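Print this page | E-mail this to a friend

Posted in March by the author of The Back Pew

Thread: on moving the prayer meeting, and what I learned about my own praying

Our church has had a midweek prayer meeting since before I was born. It used to be at seven in the evening. As of this month it is at 6 in the morning. I voted for this. I would like that noted, as I have been complaining about it ever since.

The argument for the change was that people with small children and late shifts could never make the evening. The argument against was that it was 6 in the morning. The second argument was felt deeply but could not be made out loud by Christians.

Somebody read from Mark 1, where Jesus gets up a great while before day and goes out to a solitary place to pray. After that it was all over. You can't stand up after Mark 1 and say you'd prefer a little more sleep.

I did look it up later, hoping for a loophole. The same gospel has Him sending the crowds off and going up the mountain to pray in the evening. I should have had that ready. This is what comes of reading your Bible after the vote.

First meeting. I drove over past Skorker, the tire place, with its sign lit up and one other car on the road. I felt quite holy as far as the traffic light. I was composing in my head how I might mention to people, casually, what time I'd been up.

Matthew 6 has something to say about that. They have their reward. Mine was a paper cup of coffee that tasted of the cupboard.

We meet in the Gumell room, which is the long one behind the sanctuary with the radiators that knock. When you pray out loud in the Gumell room you learn to pause for the radiators. Visitors think we are very thoughtful.

Now the part I wanted to write about. In the evening meeting I was good at praying. I know how that sounds. I mean that I had had all day to think up what I was going to say, and I said it in whole sentences with a nice shape to them, and people said "Mm" in the right spots.

At 6 in the morning I have no sentences. I opened my mouth the first week and what came out was "Lord, please help them. And us. Amen." I hadn't said who "them" was. I'm not sure I knew.

Some woman across the circle said "Mm" anyway, and louder than I ever got for the good ones.

I went home and sulked a bit. Then I got out the Psalms, to see how the professionals do it.

Psalm 70 is five verses long. It starts "Make haste, O God, to deliver me" and it ends "O Lord, make no tarrying." In between there is some business about enemies, and then a man saying he is poor and needy. You could read it aloud while your toast is going.

It is mostly a man shouting "hurry up" at God, in the King James, where it sounds more polite.

I have been in church all my life and I don't believe I have ever told God to hurry. I have thought it. I've just dressed it up before it left the house: "in Your perfect timing," "as You see fit," "we know You are never late." All true! But David knew those things too, and he said hurry. 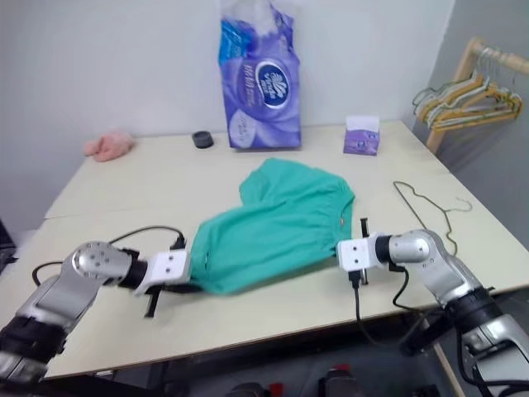 So the second week I tried it. There is a matter in my family that I won't go into, and I've been praying about it for years in my nice long sentences. I said, "Please hurry up about it." Then I sat there with my ears hot, waiting to be struck, or at least looked at.

The radiator knocked. The man next to me prayed for his truck.

I used to be snobbish about prayers for trucks. There was always one in the evening meeting, and I would bow my head a little lower so my face wouldn't show. A truck, when there are wars on. I prayed about the wars, naturally. I prayed about them very broadly.

But he needs the truck to get to work, and he needs the work to feed four people, and he asked for it in nine words. "Give us this day our daily bread" is not a broad prayer either. Some days the bread is a transmission.

A word about the prayer list. Ours is kept in a blue binder and it goes back quite a way. In the evening we'd read through the whole thing, and it took so long that there was hardly any room left to pray about it. I've been to prayer meetings that were forty minutes of news and a benediction.

You'll know the kind of request I mean. "Pray for my cousin's neighbor, who is having that operation, the one her sister had, no, the other sister." By the end of it we had the full medical history of a street. I'm fairly sure God had most of it already.

At the early meeting we just pass the binder around and each take a page. No reading out. You pray for who's on your page and hand it along. It was done that way to save time, as people have to be at work, and I was against it. I'd been rather good at the reading out as well.

My page last week was an old one. It had "traveling mercies, Kabbaj" on it and nothing else I could make sense of. I don't know if Kabbaj is a town or a family or a shipping company. I don't know if they are still traveling. I prayed for Kabbaj. If you are Kabbaj, or from there, I hope you got in all right.

Further down, in shaky ballpoint, was "Neko – lost." A cat, I suppose. I asked around afterward and found that Neko had been lost for one weekend, years back, and had come home fat. So that's one prayer I made that was answered long before I made it. I leave the mechanics of that to people who went to seminary.

It did get me thinking, though. There must be a lot of answered ones in that binder. We are careful to write down what we're asking for. We aren't nearly so careful to go back and write "thank you" beside it.

Ten lepers got healed and one came back. I have always read that story from the point of view of the one. Going by the binder, I'd have to place myself somewhere among the nine, making good time down the road.

So I've been put in charge of going back through it. I didn't volunteer. I made an observation, and in a church that comes to the same thing.

I am on the pages from the 217 hymnbook fund, so called because one winter we were trying to buy 217 hymnbooks and prayed about it every week until I was sick of hymnbooks. We got them. They are in the pews. I have sung out of one of them for years and never once thought of it as something I'd asked for.

I've written "yes, thank you" next to that one in pencil. Then I went over it in pen.

Not all the pages go like that. There are names on there we asked to have healed, and I was at the funerals. I don't know what to write by those. I've read the books that tell you what to write and I still sat there with the cap on the pen.

What I've done for now is leave the space. Psalm 70 doesn't say what happened, either. It stops at "make no tarrying." It doesn't go on to report whether He tarried.

A few people have written to ask if I am getting used to the hour. No. I had my sweater on backward this week and prayed the whole way through with the label under my chin. A deacon pointed it out in the parking lot, with love.

A couple more have asked if you can be a serious Christian and pray in the evening. Of course you can. Daniel prayed three times a day, and so far as I know they never moved him for the sake of the night shift.

But I'll keep going. I pray worse there than I ever have in my life, and I've started to look forward to it, right after the coffee. We might get a better coffee. I've put it in the binder.

Same time next week. Bring a pen if you come, the one on the string has died.

Print this page | E-mail this to a friend

Recent from The Back Pew
On singing the third verse
Who left a casserole in the baptistry hallway
Reading Leviticus on purpose
The long announcements, part 2
What I meant when I said "I'll pray for you"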